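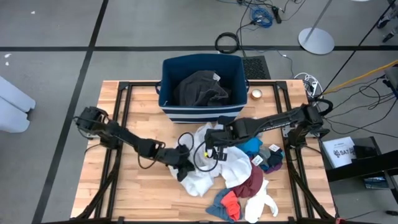

Cloth starts out as thread, and thread starts out as fiber. A fiber is a very thin hair of material. Some fibers come from plants, such as cotton and flax. Some come from animals, such as wool from sheep. Others are made in factories. One fiber alone is weak and snaps easily. Twist many of them together and they grip each other, and now you have a thread you can sew with. A big piece of white cloth can be crumpled up on a table, the way the one on these tan and brown planks is, and it does not break. The threads inside it bend. Paper bends too, but its fibers are pressed flat and stuck in place, so a crumpled sheet stays crumpled.

How threads become cloth

There are two main ways. In weaving, one set of threads is stretched tight on a frame called a loom. These threads are the warp. Another thread, the weft, goes over and under them from side to side. Bed sheets and jeans are woven.

In knitting, the yarn is made into loops, and each loop is pulled through another loop. Loops can open and close, so knitted cloth stretches. Socks and most T-shirts are knitted.

Look closely at your sleeve. If you see tiny V shapes in rows, it is knitted. If you see a small grid, it is woven.

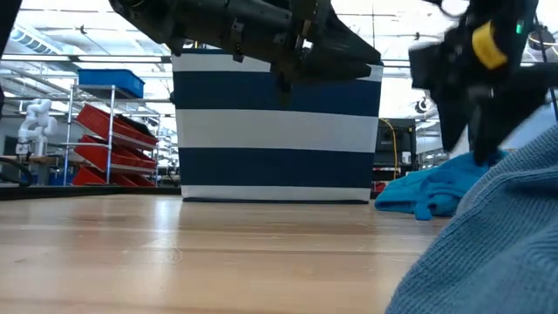

By the Folavitz Children's Pages
Sun 7 April

Where stripes come from

Stripes are one of the oldest patterns. A weaver can make them by changing the color of the thread. For bands like the navy blue and off-white ones on the fabric bin, a weaver could use blue weft for a while, then off-white, then blue again. Stripes can also be printed on cloth that is already finished.

To find out which kind you have, turn the cloth over. Woven stripes usually show on both sides. Printed stripes are often paler on the back.

Try it yourself

You need a piece of cardboard, some yarn in 3 colors, and tape.

Cut small notches along the top and bottom of the cardboard. Wind one color up and down through the notches and tape the ends. Weave a second color over and under. After 22 rows, change to the third color.

Push each row down with a fork to keep it snug.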